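Savita Uniyal wrote the first version of this page for the owners' club. It has been revised with Jolán Szalai's notes on the later cars.

# Checking and setting the idle on a Killine 2000

The Killine 2000 is not a difficult car to keep in tune, but it does like to be done in the right order. Most of the cars that turn up at club days with a lumpy idle have had the idle screw turned again and again to cover for something else, usually a split hose or a tired set of plugs. Work through the steps below before you touch the screw.

These instructions cover the single-carburettor cars from chassis number 2089 onwards. Earlier cars have a different throttle linkage and the adjustment is on the other side. The Oltberg saloon uses the same engine, so everything here applies to that as well, apart from the air box, which has four clips instead of two.

## What you need

- A flat-bladed screwdriver with a long shaft
- A 10 mm spanner
- A plug spanner and feeler gauges
- A rev counter you trust (the one in the dash reads high on most cars)
- A short length of hose to use as a listening tube
- Clean rags

You do not need the special Killine tool mentioned in the handbook. It is only a bent screwdriver and they fetch silly money now.

## Before you start

Take the car for a run of at least twenty minutes. Ticking over on the drive will not get the oil properly warm, and an idle set on a cool engine will be too fast later. Park on level ground, put the handbrake on and leave the gearbox in neutral. Switch off the heater fan, lights and radio.

Do this outdoors or with the garage door fully open. Keep sleeves and hair away from the fan, which is driven off the belt and turns whenever the engine does.

## Step 1: Check the choke is fully off

Push the choke knob home and look at the lever on the carburettor. It should be resting against its stop. If there is a gap, slacken the cable clamp with the 10 mm spanner, push the lever back by hand and tighten the clamp again. Old cables stretch and fray at the clamp – if yours has broken strands, replace it now.

## Step 2: Look for air leaks

With the engine running, hold one end of the hose near your ear and move the other along the inlet manifold joint and the brake servo pipe. A leak gives a clear hiss. The rubber elbow behind the carburettor is the usual culprit. It perishes on the underside, so feel round the back with the engine stopped.

Do not spray anything flammable around the manifold to find a leak. You will see it recommended elsewhere, but the exhaust is directly below on this engine.

## Step 3: Check the plugs

Let the engine cool enough to work on, then take the plugs out one at a time and keep them in order. The gap should match the figure on the plate under the bonnet. A light brown colour is fine. If one is black and sooty and the others are clean, look at its lead and cap before going any further.

Refit the plugs by hand to begin with. The head is alloy and the threads strip easily.

## Step 4: Set the idle speed

Warm the engine through again and connect the rev counter. The idle screw is on the throttle side, with a spring under its head. Clockwise raises the speed.

1. Blip the throttle once and let it settle.
2. Turn the screw a quarter turn at a time until the counter shows 800 rpm.
3. Wait half a minute between turns.
4. Blip the throttle again and check that it comes back to the same figure.

If the speed hangs before dropping, the throttle spindle is either dry or worn. A drop of light oil at each end will tell you which.

## Step 5: Set the mixture

The mixture screw is the smaller one, lower down. Turn it in slowly until the engine begins to stumble, then back out until it runs evenly. Go a further eighth of a turn and stop. The idle speed will probably have risen, so return to Step 4 and bring it back to 800.

Cars with the Grivetti carburettor have a plastic cap over this screw. It pulls off with pliers. Any car due an MOT should have its emissions checked on a proper analyser afterwards.

## Step 6: Road test

Refit the air box and drive the car for a few miles, with some stops. It should idle steadily with the headlights on and pull away without a flat spot.

Jolán adds that a new air filter can alter the mixture slightly, so fit it before you start.

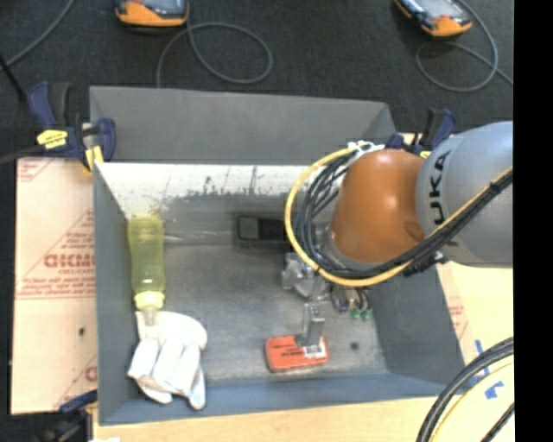

*KUKA robot arm reaching into a grey metal bin*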